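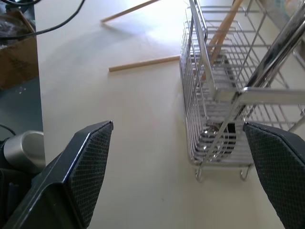 Ticket: Dultton cutlery drainer – wobble, chopsticks tipping over
Status: Closed
Opened by: Rianne Martens
Handled by: Todor Radonjić, Hellamgate kitchen help desk

Print this page | E-mail this ticket

First entry, Rianne

Hi there! I bought the Dultton cutlery drainer from you in November, the stainless wire one with the hooks, and I have two complaints that may or may not be the same complaint. The first is that it rocks. I put it down on the table, load it up with clean things from the sink, and every time I drop in a spoon the whole basket does a little curtsy toward me. The second is chopsticks. Forks and spoons behave themselves. Chopsticks lean right over and then, if I bump the table (I bump the table a lot), one of them goes over the side and rolls off to wherever it likes.

I've tried it with and without a tea towel folded under it. The towel helps with the rocking but then I have a soggy towel, and I bought a drainer so I could stop having a soggy towel. I've also tried turning it around, which did nothing except put the hooks on the side where I catch my sleeve.

Can you tell me if I have a bent one, or if I'm using it wrong? Both are possible.

Reply, Todor

Thanks Rianne. Could you do the following with the basket empty:

Set it on the flattest bit of counter you have and press on each corner in turn. Tell me which corners lift.
Slide a sheet of paper under the low edge and see where it catches.
Tell me how long the chopsticks are. A ruler is fine.

Please don't bend anything yet.

Second entry, Rianne

OK, I did the corners after lunch. Two of them lift, and they're diagonal from each other, so I suppose that's your classic wobbly restaurant table. The paper goes in easily at one end and stops dead at the other. I did it on the counter and then again on the big table in case the counter was crooked (our house is old, the counter is absolutely crooked) and got the same pair of corners both times, so I'm calling it the basket.

I can't find the ruler. I held a chopstick up against a dinner knife and it's longer than the knife by roughly 2 inches, if that's any use to you. They're the plain wooden Bayram ones and they came in a pack of 12 pairs, so I'm never going to run out of things to fall over.

Reply, Todor

That's useful, thank you. A diagonal pair normally means a slight twist in the body. It can happen if something heavy has been sitting on one end in storage. Before I arrange anything I'd like to rule out loading. Try metal cutlery in one compartment and chopsticks alone in the other, leave it for a day of normal use, and write back.

Third entry, Rianne

Day of normal use done, and there were dumplings in it, so it was a fair test.
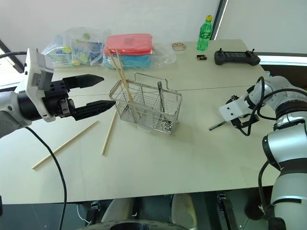

Splitting things up has made the rocking a good deal less annoying, because I'm no longer shoving one more fork in among the chopsticks and dragging the basket along with it. I'd been mixing everything before, whatever came out of the sink first. The metal stuff is happy over in the right compartment, pretty much upright, handles up, easy to grab. The wooden ones in the left compartment still flop over to the left with their tops crossed, and they stick out far enough over the rim that I can see exactly how the next one ends up on the tabletop. There are a couple lying on the table beside the basket as it is! So that's half a win – the loading was part of it, but the compartment is simply too roomy for a few skinny sticks.

I have three questions now:

Do you sell a divider or insert for this?
Is the raised wire piece at the back meant to hang over something?
If I twist it back myself, do I lose the warranty?

Reply, Todor

In order. There's no divider made for this one. Several customers have put an Irkitz mesh cup inside, the narrow one, and it holds chopsticks well. The raised piece is there so you can hang the basket from a rail or the side of a larger rack, and hung up it won't matter much that the base is off. Please don't twist it. I'm happy to send a replacement, and you can keep the first one.

Fourth entry, Rianne

The replacement is here and sits flat, corners pressed, paper test done, all four down. I got the mesh cup too and the chopsticks stand up in it like they've been told off. I have to take the cup out to rinse it because bits of rice settle in the bottom, so that's one more thing to wash, but I'll live.

The wobbly one I've kept for pens. You can close this, thanks so much for being patient about the ruler.

Closed by Todor Radonjić.

Print this page | E-mail this ticket

Comments (3)

noodlebowl_k
Same wobble on mine, same diagonal corners. I put a rubber foot from an old cutting board under the short one and it's been fine ever since.

Pim
Does the mesh cup fit if you've got the basket hanging up? Mine hangs on the side of the dish rack and there isn't a lot of space above it.

Rianne Martens
@Pim it fits, but I have to tip it to get it past the bracket. Put the cup in first and then hang the basket, much easier!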